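Laltlow Pet Scale for Clinics and Grooming Rooms

If you have ever tried to weigh a wiggly Labrador on a bathroom scale, you are going to love this one! The Laltlow is a low walk-on scale made for vet clinics, shelters and grooming rooms, and most dogs step right up without any coaxing.

It handles pets up to 78 kg and runs on four AA batteries (or the wall adapter, your pick). The hold button locks the reading once your patient settles, so you can look after the animal and write the number down later. The rubber mat lifts off and rinses clean in the sink.

Felicidad Dumlao tried it in our cat room in February and now keeps one by the door. The display remembers the last 13 weights, a real help on busy vaccine mornings.

In the box
Scale, rubber mat, wall adapter, wall bracket for the display

Goes well with
Onyeka folding ramp
Urkora nonslip exam mat
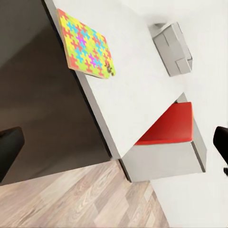

Care and Cleaning
Wipe the platform with mild soap and water. Please don't hose it down!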